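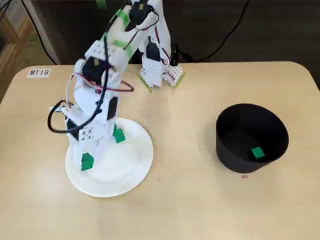 Cowie, list moderator, Arurbridge shared workshop

Hi all, the Cimonik arm is on the bench and I'm still fiddling with the grip. Green cubes on a paper plate for now – same colour, so no sorting yet.

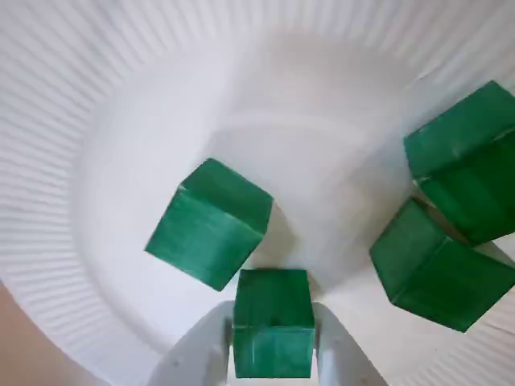 On Tuesday a list member wrote:
> Would softer fingertips help? Mine slipped until I dropped the servo torque.

Good thought, I'll try the torque first. I've got 17 spare screws if anyone wants some. 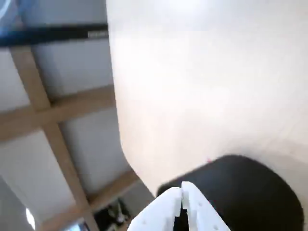

Gripper, open just a touch

Wiring still needs a tidy, I know! 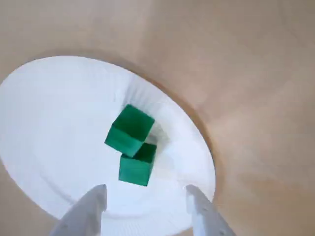
Fingers apart, two cubes between them

Cheers, C.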